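# Unit 3: Planning a Weekly Radio Show

These notes cover the planning half of the unit. Studio practice is on a separate sheet.

## The program clock

A program clock divides one hour into fixed slots. Draw it as a circle and mark the breaks first: station ID at the top of the hour, spots at 20 and 40 past. Music, talk and guests go in the space that is left. Most new hosts plan too much talk. A guest segment should run eight minutes at most before a song. 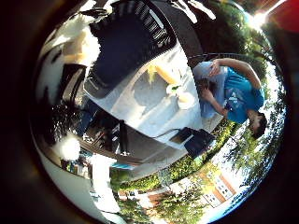 *White tabletop with a round white bowl.*

## Knowing the audience

We use Storarum, a community station in Vakutcombe, as the case for this unit. Its January survey went to 2731 households and 1017 replied. Of those, nearly 800 listened in the car. Car listeners join late and leave early, so the host has to repeat the guest's name and the topic after every break.

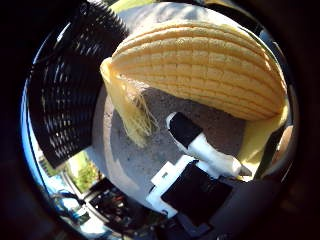 Repeating does not mean reading the same line again. Write three short versions of the reset and rotate them. Keep each under ten seconds, and say the station name in every one.

## Booking guests

Keep a booking sheet with name, topic, phone number and a backup date. Confirm two days ahead. The Strazds show on Storarum booked 66 local business owners in its first season, all from one shared sheet. Send questions in outline only; guests who get the full list tend to read their answers.

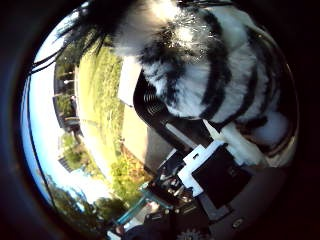 *Course notes by the Codance Radio Workshop | 2026-06-05*

## Logging the show

Log every song and spot as it airs, with the start time. Codance templates have a column for changes. If a guest runs over, write down which item was dropped and move it to next week's clock.

**For next class:** bring a one-hour clock for your own show and one reset line, timed out loud.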